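Introduction to Service Robotics
Handout 5: Notes for the visit to Praritz
Prepared by Elmarie Tshabalala

Read these notes before the visit and bring them with you. The written report is based on what you see there, so leave room in the margins.

The demonstration is on handling clothes. Cloth is hard for a robot: a mug has one shape, but a jumper has a new one each time it is picked up. The arm has to find a place to hold, close on it, lift, and then work out what the rest of the garment is doing.

Praritz runs the work in a furnished room with a kitchen counter and a sofa -- closer to a home than the bench set-ups we used in February. You will see three stages.

Stage 1. Grasp. Note where on the garment the fingers close: edge, middle or fold.

Stage 2. Lift. Note how the cloth hangs and which parts are hidden by creases. A print can help the vision software, but only where it shows.

Stage 3. Placing. Note where the garment is put down and whether the arm lets go cleanly.

The Widell group trained its first version on 3000 recorded attempts and the second on 4000. The second completed 83 per cent of its test lifts. Ask what was counted as a completed lift -- the Zarei paper on your reading list uses a stricter rule, and the two figures should not be compared directly.

Stay behind the floor line while the arm is powered. Bags go in the Sestetti room.

Reports are due on 6 May 2018. Two pages at most, with one labelled sketch of a grasp. Mark the point of contact and the direction in which the cloth hangs.

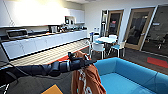 Late reports lose marks in the usual way. If you miss the visit, see me about the written alternative, which covers the same three stages from the reading list.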